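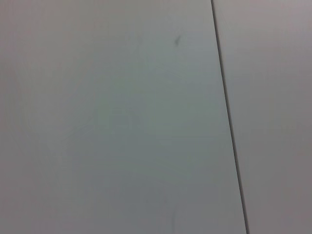

The seam between two gray panels, seen from the wrist camera.

Most written rules for robot cells deal with speed, force and fences. Few say anything about the surface the robot works against, and I think that is a mistake.

At Plinel we kept a log of 42 stopped runs through November. In 27 of them the arm had done nothing wrong. It had been given a flat gray panel, a joint and very little else to go by. Shirin Ghaffari, who ran the cell, asked for one added line in the setup sheet – record the panels up close before the first move, and again after any change in lighting.

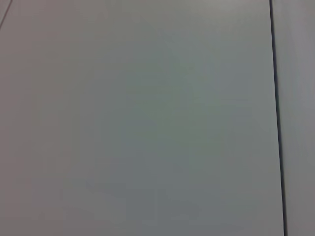 Her line was turned down as too fussy. I would put it in every standard we write. A person can tell a joint from a scratch by running a thumb over it. A wrist camera gets a dark line and some shading, and the program has to make do.

Tangen already asks for a surface check every 3000 cycles. That is fine for wear, but it misses the lamp someone moved at lunch. The check takes a minute, and it should be tied to changes in the room as well as to the counter.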